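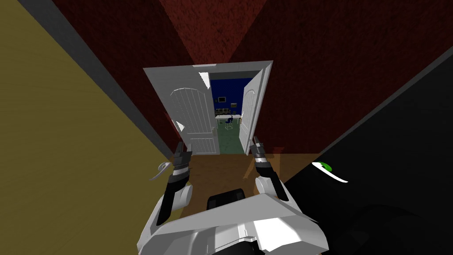

Re: [sim-practice] Draft rules for household door and drawer tasks

January 24, 2024

On the November draft, Gerkach wrote:

> Rule 2 says the grippers stay open until the base has stopped.
> Does that cover cabinet fronts as well as doorways?

Yes, it covers both. Mullow read it the same way. 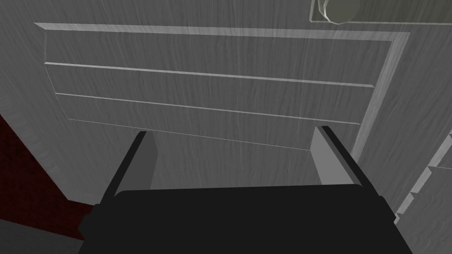 The step limit stays at 2000 per run - Atthorpe wanted it lower, but 30 runs per task is already the minimum and we'd lose the slow ones.

Knives on counters come under rule 23. Log any contact with the blade as a failure, even if the task finishes.
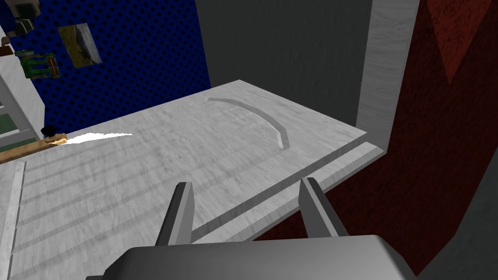 Please send wording changes to the list, not to me.

Milošević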